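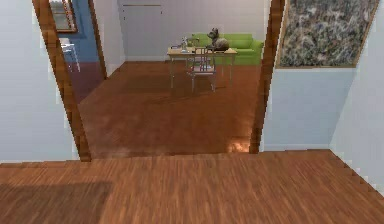

Progress report to the Wernden Fund
Wuna home robot project, equipment planning stage
7/4/21

Dear friends at the Fund,

Thank you again for your patience with us this spring. We promised you a shopping list and a budget before the end of the planning stage, and we are happy to say that most of it is settled, though one or two items have kept us talking longer than we expected!

As you may remember, we wanted to do as much of the choosing as we could in simulation before spending your money on hardware. The virtual apartment is now in daily use. It has wood floors, wide doorways from one room to the next, and the sort of furniture people really live with, chairs pulled up to tables included. We have run 30 routes through it with each of the 3 base models on our list, and the results changed our minds about what to buy.

The Stiltar base is now our first choice. It is slower than the Flores, but it turns in less space, and in the simulated rooms it got between table and wall far more often without having to back out and try again. The Flores is a lovely machine and we were all rather fond of it going in, so we would like to keep it on the list as a second choice in case delivery dates slip.

On money, the Stiltar quote came in $2,504 under the line you approved. We would like your permission to move that amount to sensors and spare batteries, which we had budgeted too thinly (our mistake, and we are sorry for the extra paperwork). Nothing else in the budget changes.

Two things are still open. The lighting in our rendered rooms is kinder than in a real home, and we want to test more shadows and shiny floors before we pick a depth camera. We also need a firm price for the service contract, which the supplier has promised us within 10 working days.

If you could let us know about the transfer before the end of July, we can place the order for the base straight away and send you a copy of the invoice.

With warm thanks,
The Wuna project team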